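Chapter 4
Gathering Examples

Luana Aguiar and Petronella Jacobs

In this chapter you will
plan a set of examples before recording any of them
record your first runs in the Oltero simulator
decide which runs to keep and which to throw out

Up to now, you have told the robot what to do. You wrote the steps, it followed them, and if a step was wrong you went back and fixed it. Now we get to the fun part! From this chapter on you will show the robot what you want, again and again, and let it find the pattern for itself.

A single showing is called a demonstration. It is a record of what the robot's camera saw and how the arm and fingers moved, from the first moment to the last. One demonstration teaches very little. When we first tried this with a class, each pair of students recorded 10 and hoped for the best, and the trained arm kept reaching for the spot where the object had been in most of their runs (it was very sure of itself, too). The next class recorded 60, moved things between runs, and got an arm that could cope with a fresh layout.

So variety matters as much as quantity. Change where the object lies and which way it is turned. Change the colors of the walls. Start the arm from the left, from the right, from high up and from close to the floor. In a simulator these changes take seconds, and that is a wonderful thing to have on your side.
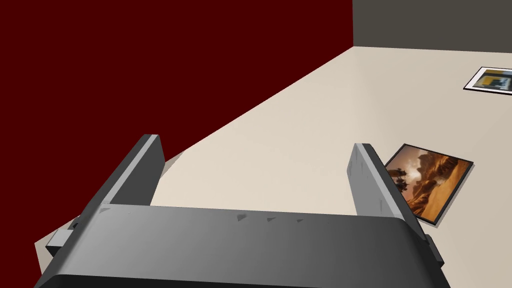
Keep your own driving steady as well. A learner copies everything, including the little pause while you wonder which key opens the fingers. Practice until your hands know the controls, and only then press Record.

You should also write a short note after each run: the layout, the starting position, and whether the task was finished. Dlamini notation, introduced in Section 4.3, keeps these notes to a single line.

Warm-up
Before reading on, open the Bino practice room and make 20 runs without saving any. Write down every habit you notice in your own driving, and bring the list to Section 4.1.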